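Demonstration gathering (robot learning)

Demonstration gathering is the job of collecting worked examples so that a learning system can pick up a task by copying them. I've been doing it in simulation since May, on a project we call Kumellow, and this entry is my attempt to write down what the word covers (corrections welcome, as ever!).

What counts as a demonstration

A demonstration is one complete run at a task, stored with everything the robot sensed and every command it was given. Most of ours are steered by a person with a pair of hand controllers, and the simulator logs the joint positions along with the camera views. One run is usually called an episode. A short episode might be nothing more than picking up a tool and holding it upright -- sounds dull, but grasps like that are the bread and butter of the whole thing. 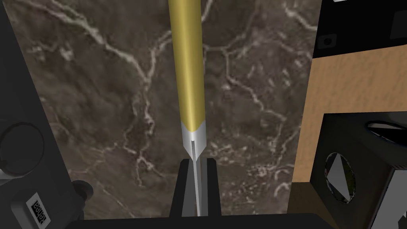

Variation

A learner that only ever sees one object in one spot will learn that spot and very little else, so we shuffle things between episodes. Othmane Berrada wrote our shuffling script, Fimen, which moves the objects, swaps textures and changes the light. My first batch had 118 episodes in it and I was terribly proud, until Jurgita Kivi pointed out that I'd approached from the same side every single time. Back to the controllers I went!
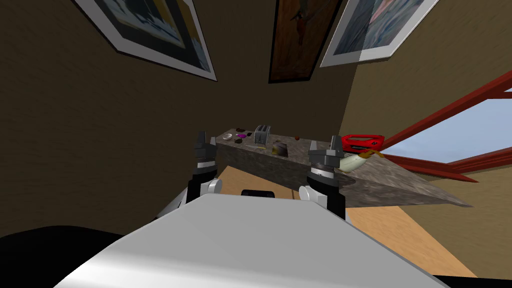

Starting poses deserve more attention than they get in most write-ups I've read. If every episode begins with the arms in exactly the same place, the learner gets lost the moment it drifts away from it. We like to start with both grippers open and up in front of the counter, then nudge each arm a little before recording begins. Clutter matters too: with a toaster and a jar standing on the same slab, you have to pick a path around things, and those small detours are worth having in the data. I find the low, shallow dishes much harder to grab than anything tall, but that may just be me.

Sorting and labels

Each episode gets a task name, a start and end mark, and a note on whether it succeeded. Practice differs on failures. At Sillarero we used to delete them all, whereas on Kumellow we keep them in a separate folder, and 13 of mine are in there right now (mostly drops). Jurgita reviews the batches on Friday and sends back any with long pauses, which a learner will happily copy.

See also: Imitation learning; Teleoperation; Domain randomization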